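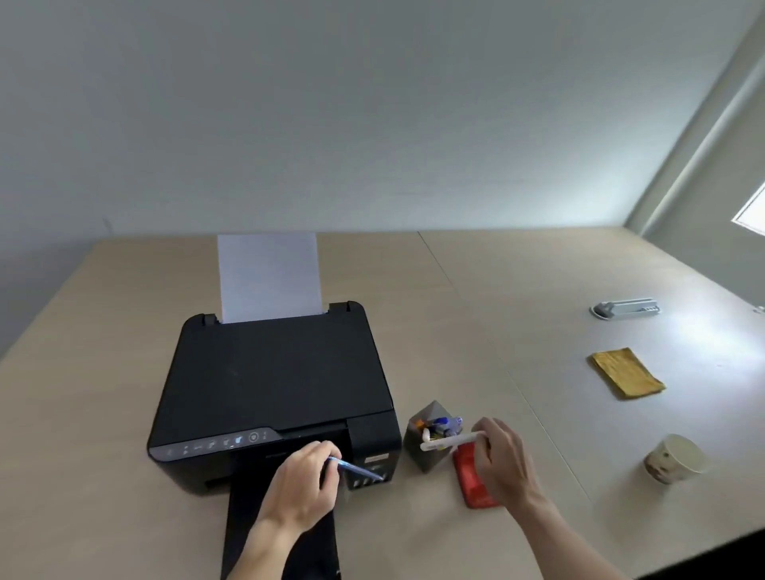
The office printer.

Part-Time Office Assistant, Villton Community Music School

Villton Community Music School is looking for an office assistant to work two afternoons a week during the school year. The job is based at our Salem building, across the street from the post office.

You will answer the phone, greet families at the front desk, and keep the lesson schedule up to date. You will also copy sheet music for the teachers, mail out monthly bills, and sort instrument rental forms. In November we hold our fall recital, and you will help print programs and check in performers that week.

Hours are 2:30 to 6:30 on Tuesdays and Thursdays. The recital adds one Saturday, which is paid at the same rate. The office is closed for the public school holidays, and those days are unpaid.

What we need from you:
A high school diploma or equivalent
Basic skill with email and spreadsheets
A clear phone manner
Able to lift 45 pounds (music stands and boxes of paper)
Able to pass a background check

You do not need to read music, but it helps when filing. Spanish is a plus. We will train you on our scheduling program during your first 2 weeks.

The position reports to Rhona Kinnear, office manager. Parking is free in the lot on Colau Street. The number 2 bus stops at the corner.

To apply, send a resume and the names of two people we can call. Drop them off at the front desk or mail them to the school office, 2 Ornier Road, Salem. Applications are due by Sat 27 April. Please write "Office Assistant" on the envelope. Interviews will be held in person, and we will call everyone who applies, whether or not they are chosen for one.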